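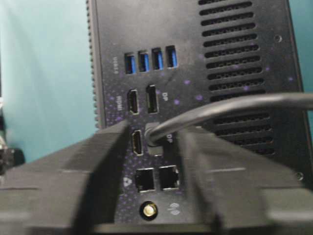 What do we do with the attempts where the plug never goes in?

We keep them in the training set, cut off at the point where the operator gives up on that approach, and mark them so the loss treats them differently from the good ones.

I'm putting that at the top because it's the thing people keep asking me in the hallway, and it's what most of this meeting was about. The rest of the minutes are in the order we talked, more or less.

Contact learning group, July meeting
Started 10:15, finished a little before noon
Present: Tumaini Langat (chair), Estela Benítez, Joyce Laizer, Josphat Kaijage, and me, Kanini Lema, taking notes
Apologies: none

1. Last month's minutes

Accepted with one fix. I had written that Clolance was the name of the policy. Clolance is the labeling tool, Massawe is the policy. Sorry, Joyce! I've corrected the copy on the shared drive.

2. State of the dataset

Josphat went through the numbers. We recorded 1,422 episodes of connector work in total. After his cleanup pass there are 1,382 left. What he took out was mostly episodes where one camera stream stopped early, plus a few where the joint log and the video had drifted apart so badly he couldn't line them up again. Tumaini asked whether the drifted ones could be rescued with the audio track. Josphat said maybe, but he'd rather spend the week on something else, and we all agreed with him pretty quickly.

The held-out set stays as it was: 133 episodes, chosen before anyone trained anything. Estela wanted it written down that these don't get looked at while we tune, including by people who are "only checking the labels." So it's written down. (I was the one only checking the labels.)

3. What counts as a failed attempt

This took up most of the hour. Up to now each episode had a single tag, success or failure, given by the operator with a foot pedal at the end. That worked when an episode was one plug and one try. It stopped working once operators were allowed to back off and try again inside the same episode, because an episode with three bad approaches and one good one gets the same tag as a clean run.

Joyce's proposal is to split every episode into approaches. An approach starts when the fingers begin moving toward a port with a connector in hand and ends at release, or at the moment they pull back. Each approach gets its own tag: seated, partial, missed, or unclear. Clolance can already store tags on a time span, so no new software is needed, only people's time.

I asked who decides between seated and partial, because I'd been doing some of this by hand and had changed my mind about the same clip twice. Estela laughed, but then she tried a few herself and disagreed with me AND with Joyce on one of them, so I feel fine about it.
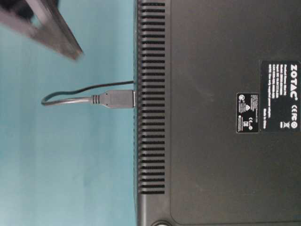
The seated/partial rule is what we argued over longest. Tumaini's first idea was to go by the force reading alone and ignore the video, and Josphat pointed out that pushing hard against the rim of a port looks a lot like a good insertion if all you have is force. So we want a visual check too, from the side or above, and for that we went to the fixed camera. There's a still with the gray plug up against the side of the ZOTAC case and a thin strip of pale metal showing between the plastic and the casing. Joyce called it partial. I called it seated, on the grounds that plenty of plugs leave a bit of metal showing when they're all the way home. You really can't settle it from one picture. We ended up with a rule that compares against a reference still for that connector and that port: if more metal shows than in the reference, it's partial, and if the annotator can't tell, it's unclear and we move on. Joyce also wants annotators to ignore the cable completely. The one in that still bends back on itself and runs to the case again, and she says people read a story into the cable and let it decide the tag for them.

Agreed: four tags, the reference-still rule, and cable shape is not evidence.

Action: Joyce to collect one reference still per connector type and put them in Clolance where the annotators can flip to them.

4. How the failed approaches go into training

Estela presented her comparison. She trained Massawe two ways on the same cleaned data. The first one used only the successful episodes, start to finish. The second used everything, with failed approaches cut at the pull-back and given a flag the network can read, so at run time you set the flag to "good" and ask it to behave that way. She stressed that this isn't a new trick, other groups have conditioned on outcome before. What she hadn't seen tried was cutting at the pull-back and keeping the pull-back motion itself as a separate little skill.

Her reading so far is that the flagged version gets stuck less. The success-only version, when it lands beside the port, keeps pressing, as it has never seen anybody stop. The flagged version lifts off and goes again. It also lifts off sometimes when it shouldn't - she showed us a run where it backed away from a connector that was going in perfectly well, and the whole table groaned.

She doesn't want to quote a success rate until the approach tags are in, and Tumaini backed her on that. He'd prefer we don't send a number to Lorkeck either, even though they've asked, because once it's in their slides it will never come out again.

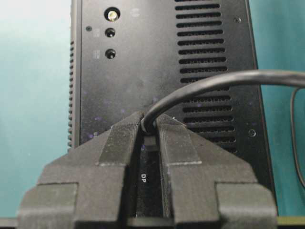 Next was the question of what the wrist camera is good for in the last bit of travel. Estela had been masking the image once the fingers get near the panel, on the theory that the fingers hide the port and the network is only learning the look of our printed parts. Josphat thinks the mask throws away too much. His case was a wrist view with the fingertips together right where the thick black cable goes into the enclosure, so the target really is covered, but the small white "DP" on the panel still shows in the gap between the fingers. If a person can use a bit of printing like that to keep track of where they are, the network might too. Estela's worry is the opposite one: that it'll learn to chase the printing, and then fall apart on a panel with the lettering somewhere else, or with none. I suggested trying it both ways, which I know is what everyone says when they don't have an opinion, but they did both write it down.

Agreed: one run with the mask, one without, same seed, same data, and then a third without the mask where the lettering is blurred out in the training images. If the third one does as well as the second, the lettering wasn't doing much.

Action: Estela to set up the three runs. Josphat to write the blurring script.

5. Pull-back as its own skill

Tumaini asked what the pull-back skill is for if the main policy already knows how to retreat. Estela said that for now it's insurance. She can trigger it from a simple force threshold, without waiting for Massawe to make up its mind, and it puts the hand back at a distance where the wrist view is useful again. Josphat asked if the threshold was tuned for each connector. It isn't, it's one number for everything, and she knows that's lazy.

There was a side discussion about whether pulling back should also mean letting go and regrasping. I tend to think yes when the connector has twisted in the fingers, and so does Joyce, but we have hardly any demonstrations of regrasping, because the operators got good enough not to need it. Nice problem to have, I suppose, but it leaves a hole in the data.

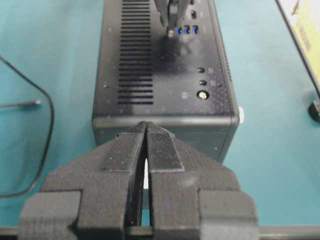
So we talked about collecting some on purpose. Joyce would start the operator off with a connector already held at a bad angle and ask for a recovery, no clean approaches at all. Tumaini was a bit nervous about this, as staged mistakes tend to look staged, and he remembers the Grolov project, where half the recoveries began from a pose no robot would ever have got itself into. Joyce's answer was to take the starting poses from the missed approaches once they're tagged, and replay those. That seemed to satisfy him. It does mean the tagging has to come first, and I'm one of the taggers, so please be kind about the schedule.

Agreed: no new collection until the tags are done. Then a small batch of recovery episodes from replayed poses.

6. Two-annotator check

I brought this one. I'd like a slice of the approaches to be tagged by two people working separately, so we can report how often they agree. After item 3 nobody needed persuading. Estela asked that the pairs be mixed up so it isn't always me and Joyce. Disagreements go to Josphat, who says he'll flip a coin if we send him too many.

Action: Kanini to draw up the pairs and share the list.

7. Anything else

The short write-up for Lorkeck will describe the method only: approach tags, the cut at pull-back, and the flag. Tumaini drafts, Estela reads it before it goes.

Josphat would like people to stop renaming folders on the recording machine.

Joyce asked whether "unclear" approaches are trained on or left out. We hadn't thought about it. Left out for now, and back on the agenda in August.

Next meeting same time, same room. Estela is bringing the masked and unmasked curves if the runs have finished.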